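News from the Orcombe robot club

Well, we said we'd have the two-armed robot doing something useful by the end of October, and I'm pleased to report that it has met its first load of washing! If you've come along to any of our evenings this term you'll know we've spent most of them on blocks, cups and that endless business with the pegs. Everyone was ready for something floppier.

So the project is laundry. The club picked it by a show of hands back in March, ahead of watering plants and laying a table (I voted for the table, for what it's worth, and have been teased about it since). The plan is simple enough to say out loud: pick clothes out of a bucket, get them into a top-loading washer, get them out again. Each of those turns into a dozen smaller jobs as soon as you try it, and I've filled most of a notebook with them.

Starting with the bucket

The bucket is harder than it looks. A block has corners and sides, and once the robot has hold of it you know where the rest of it is. A cloth has none of that. Pull on one corner and the piece next to it may come along too, or may not, and the members writing the grasping code have had some lively conversations over which bit to go for first. We've been working with a light blue cloth and a yellow one, mostly for the contrast, and both grippers get a say in it.
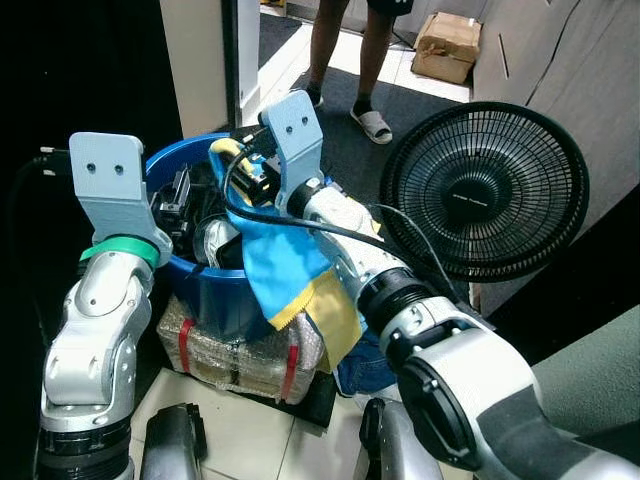

Over to the washing machine

I thought the machine would be the easy part, as it stays still and the lid can be propped open before we begin. What I hadn't thought about was the reaching. The arms have to come up over the front, past the control panel, and then down into the opening, and there's a wall close by on one side, so the right elbow has to be kept tucked in. Our younger members worked out a path for it on squared paper first, which I loved, and then typed it all in point by point.

We allow 400 seconds for a full attempt, start to finish. That sounds generous until you're watching a sock's worth of fabric being lowered at the speed of a sleepy crane! Anything trailing over the front edge afterwards is marked down as a part load. The score sheets are in the blue folder if you'd like to see how your team's attempts were marked.
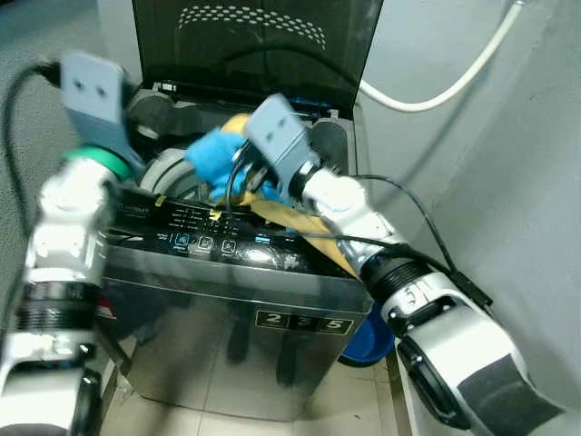 Why don't you use a front loader, like most of us have at home?

We talked it over, and the top loader suits the arms better for now. They can work from above without having to bend round a door, and a cloth that's let go over the opening has gravity on its side. A front loader is on the list for next year, if somebody can find us one.

Using both hands

This is the bit I'm most excited about, so forgive me if I go on. With one arm, a big piece of cloth tends to hang off the gripper and get in its own way. With two, one side can hold while the other moves, much as you'd do with a duvet cover, and the code for that has been a joint effort between the Tuesday-ish regulars and the 5 students who joined us from Burnbridge. They brought a timing program they'd called Futus, which tells each arm when it's allowed to go. Before that, the arms were forever waiting for each other like two people at a doorway.

Blue and yellow together is the difficult test. They wrap round one another, and the vision program has to decide where one ends and the other starts while there's an arm partly in the way. We've got 40 practice runs with the pair of them saved on the club drive, and anybody who fancies labelling a few at home is very welcome. You don't need to code for it, only a bit of patience and a decent screen.
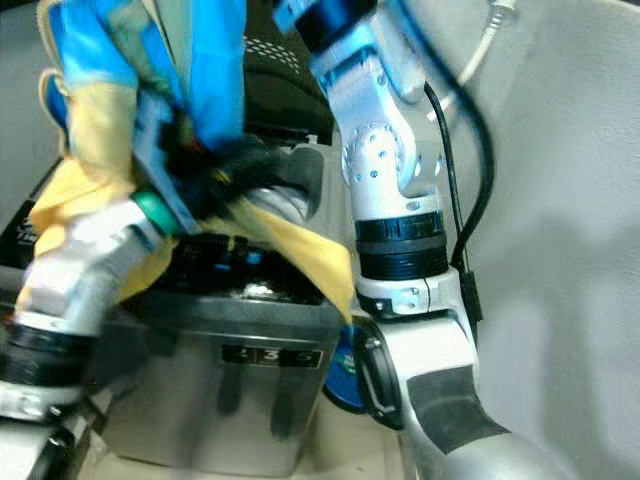

What's coming up

The inter-club day is our next big date, and this year we're entering the Obeidat Cup for the first time, in the household tasks class. Each club gets a table, a power socket and 6 attempts, with the best three counting. We can choose our own task so long as it includes picking up something soft, so laundry it is. I've had a look through the rules and the part we need to practise is the setting up, as clubs only get a short while to find their positions before the clock starts.

With that in mind we've begun moving the starting point about. The robot shouldn't depend on the washer being exactly where it was last time, so now we're trying it with the machine off to one side and asking it to find its own way over.
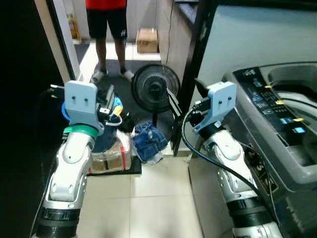
It also means the floor markers have to be taken up and put down again at each change, so if you're helping out, please bring a roll of masking tape, because we get through it at an alarming rate. The cheap sort is fine. Please don't use the brown parcel tape on the tiles, as it took me most of an evening to get the last lot off.

Two small requests before I go. We're short of old cloths, towels and T-shirts in plain bright colours (no buttons, please), and we could do with another pair of hands for the beginners' table, where the little wheeled kits are still going strong. Drop me a line or catch me at the kettle. Subscriptions stay the same as last term, and siblings still come at half price.

Orcombe robot club, October 29, 2025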